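4.2 Rim grasps on thin curved objects

Data for the disc task came from the hand-held gripper only, no teleop. We recorded 575 demos at the Ukstead site, 167 of them with the disc held by the rim (Fig. 3). Rest are flat picks, treated seperately in 4.3. Same two-finger tool throughout, pads not changed between sessions.
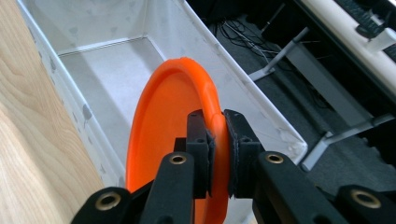
Figure 3. Rim grasp, orange disc on edge between the finger pads. White bin behind.

Labels were made in Stitby after the fact. A grasp counts as a rim grasp if both pads touch the disc near its edge — palm contact throws the demo out. Two annotators, disagreements dropped. Policy input is the wrist view plus gripper width, nothing else. We tried adding a side camera early on, no gain, removed.

For evaluation we ran 20 trials per policy with the disc starting at a random spot in the bin. The Ratanaporn baseline was retrained on our data with its default settings. Main failure for both is slip during the lift, when the pads close too far out on the lip. Closing slower helps the baseline but not ours — we dont have a good explanation yet. Per-trial results are in Appendix B.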